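The folding talk - speaker notes, second version
Slot is 40 minutes, keep 12 for questions

Start without the title slide. Ask for hands: who folds their towels in thirds? Who was told to by somebody? Leave the hands up a second longer than is comfortable.

Then say what I'm here to say. I have spent a good part of my working life in the linen room at Henden, a guesthouse with more towels than sense, and I don't believe most of what gets said about folding. I've read the books. I've sat through the weekend course at Handendale, which cost 200 dollars and included lunch. Lunch was good.

Claim one: folding saves space.
Sometimes. A towel has the volume it has. What folding does is let you stack, and a stack only helps if your shelf is the right depth. At Henden the shelves were built too shallow for a towel in thirds, so for years we folded in thirds and let the fronts hang over. Then the fronts got dusty and went back in the wash. I'd like somebody who sells a folding method to come and look at a shelf first.
(Pause. Somebody usually laughs here. If not, move on.)

Claim two: you have to get it flat before you do anything else.
This is the one I half believe. The trouble is the way people go about it. They pick up the cloth by whatever is nearest, pull it tight between two hands, and assume that pulling straightens it. Pulling on two points gives you a straight line between the two points. The rest does what it likes. If you've got hold of two places that aren't corners of the same edge, you have a rope.
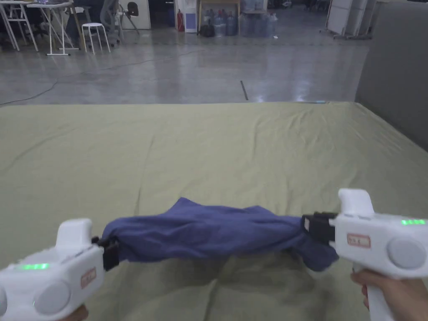
So the whole argument about thirds or halves or rolling comes too early. Find a corner. Follow the edge with your fingers until you reach the next corner. Now lift. If it hangs like a curtain you're fine, and if it hangs like a hammock you've got the wrong corner and you should put it down and try again. I've watched people try to fix a twist in midair with a series of little shakes. I've done it myself. It works on a napkin.

Demo goes in at this point. Use the old bath towel, the heavy one. Do the wrong way first, slowly. Don't talk during it.

Claim three: you need a proper surface.
The Kurkerus catalog will sell you a folding board, a folding mat and a cover for the mat. I bought the mat. It slides. A bed works, and so does a table with a sheet over it. The objection to the sheet is that it wrinkles under your work, and it does, and I've never seen a wrinkle in the sheet underneath get into a towel on top. Thin cotton shirts, maybe. If anybody in the room has tested this I want to hear it, and I mean tested, with shirts.
What matters more to me is height. Below the hip and your back will tell you by the end of the afternoon.

Claim four: rolled towels look better to guests.
We rolled everything one January when the house was quiet. Rolls fall off shelves. They also come undone from the outside in, so the top row looks slept on. Guests took the folded ones from the bathroom cabinet when they could find them. I can't prove why. Don't let me pretend I can, I did last time and a man in the second row was quite right to object.

Claim five: a method will make you faster.
The Huenchumán method (the one on the handout, page two) promises this. I tried it for a month. I got faster. I'd also have gotten faster doing any other thing over and over for a month, and the handout doesn't deal with that at all. By my own tally that was 4,000 towels, and my honest view is that the speed came from the towels.
Say that I still use their second step, the flip. It's a good flip. Credit where due.

Things I'd keep
Corners before anything.
One size per stack, always.
Fold to the shelf you own.
Fitted sheets: ball them up, put them at the back, shut the door. Expect an argument about this in questions. I don't have a better answer and I've seen three videos that claim to.

If time is short, drop claim four, keep the demo.

For questions: someone will ask about dryer sheets. I don't know. Someone will ask whether any of this matters if the door closes. For a closet at home, mostly no. For a linen room with people waiting on it at 7 a.m., yes, and that's the part of the talk to go back to if there are minutes left.

Take the towel home this time.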